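Doctoral Position in Computational Inorganic Chemistry
Department of Chemistry, University of Prelludvale
Theory of Electronic Structure Group

The Department of Chemistry invites applications for a fully funded doctoral position in the electronic structure of lanthanide and actinide coordination compounds. The position is based in the Theory of Electronic Structure Group, led by Professor Clementina Pacheco, and begins in September.

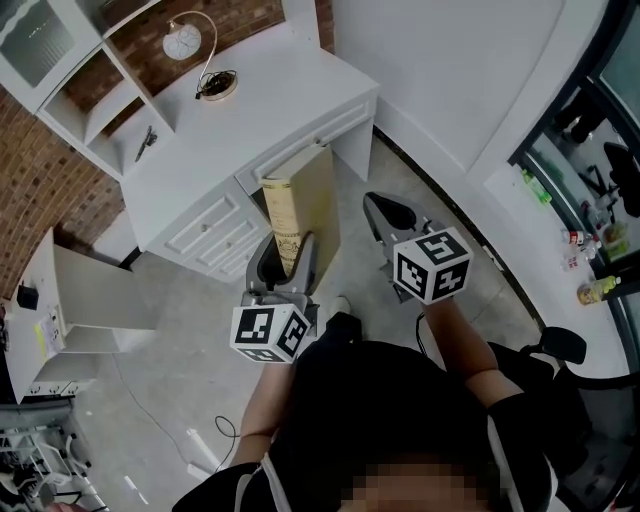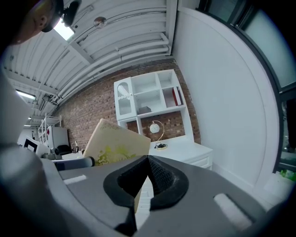 A rolled tube or cylindrical package with ornate printed patterns (first picture); a cream-colored board with a yellow-green printed pattern (second picture).

Background

The bonding in f-element compounds remains hard to treat with the methods that serve well for lighter elements. Relativistic effects, strong electron correlation and a large number of closely spaced electronic states all have to be handled together, and approximations that are safe in one case fail in another. Work in the group over the past several years has concentrated on multiconfigurational methods for molecules of moderate size, with particular attention to the choice of active space and the treatment of spin–orbit coupling.

The present project, Cludia, extends this work to complexes in solution. Its purpose is to predict the absorption and luminescence spectra of lanthanide complexes with nitrogen-donor ligands and to compare the results with measurements made in the department. A set of 13 europium and terbium complexes has been selected for the first stage. The synthesis and spectroscopy are carried out in the laboratory of Dr. Obsa Asfaw, and the doctoral candidate will be in regular contact with that laboratory, although no experimental work is required.

Duties

The successful candidate will carry out wave function and density functional calculations on the selected complexes and on related actinide species. The candidate will also contribute to Ollel, the group's in-house program for the analysis of ligand field parameters. Ollel is written mainly in Fortran, with a newer interface in Python, and parts of the older code are due to be rewritten during the project. Changes to the code are reviewed within the group before they are merged.

Doctoral candidates in the department take part in teaching. For this position the duty consists of problem sessions in the undergraduate course on symmetry and bonding, taught by Dr. Horácio Teixeira, in the fall term of the second and third years. No teaching is assigned in the first year. Candidates are expected to present their work at the group seminar and, from the second year, at one outside meeting per year.

Requirements

Applicants must hold a master's degree in chemistry, physics or a closely related field by the starting date. Applicants in the final term of a master's program may apply, provided that a letter from the home institution states the expected date of completion. A sound knowledge of quantum mechanics at the graduate level is required, as is a working knowledge of point group theory. Experience with at least one compiled programming language is required.

Previous work with relativistic methods or with heavy elements is welcome but will not be treated as a condition. The working language of the group is English. Applicants whose earlier degrees were taught in another language should include evidence of their ability to read and write scientific English.

Terms of appointment

The appointment is for four years, subject to a satisfactory review at the end of the first year. The candidate will be employed as a member of the university staff, with the salary and benefits set out in the university's pay scale for doctoral researchers. A travel allowance of $2,000 per year is attached to the position. A one-time relocation payment of $1,000 is available to candidates moving to Prelludvale from outside the region – the form is sent with the letter of appointment and must be returned before the move takes place.

Office space is provided on the second floor of the Calvo Building. Computing time is allocated from the department's own cluster, and larger calculations are run under the group's existing allocation at the regional computing center.

How to apply

Applications should be submitted as a single PDF file through the department's recruitment page. The file should contain:

A cover letter of no more than 2 pages, stating the applicant's research interests and reasons for applying to this project
A curriculum vitae, with a list of publications if there are any
Transcripts of all university-level study
A summary of the master's thesis, or of the work in progress
The names and e-mail addresses of two referees

Referees will be contacted only for applicants who are invited to interview. Please do not send letters of reference with the application. Incomplete applications will be returned once for correction if time allows.

Selection

Applications will be read by Professor Pacheco, Dr. Teixeira and Dr. Asfaw. Interviews will be held by video call and will include a short presentation by the applicant on the master's thesis or on another piece of research, followed by a discussion of it. Applicants will also be asked to talk through a small problem in ligand field theory, which is sent to them the day before. All applicants will be told of the outcome in writing.

The university welcomes applications from all qualified persons. Applicants who need particular arrangements for the interview should say so when the invitation is received.

Questions about the scientific content of the project may be sent to Professor Pacheco. Questions about the application form, visas or conditions of employment should go to Rodrigo Seixas in the department office, which is open until 4 p.m. Current doctoral candidate Tiago Garcia has agreed to answer questions from applicants about daily work in the group and about housing in Prelludvale. Contact details for all three are listed on the department's staff page.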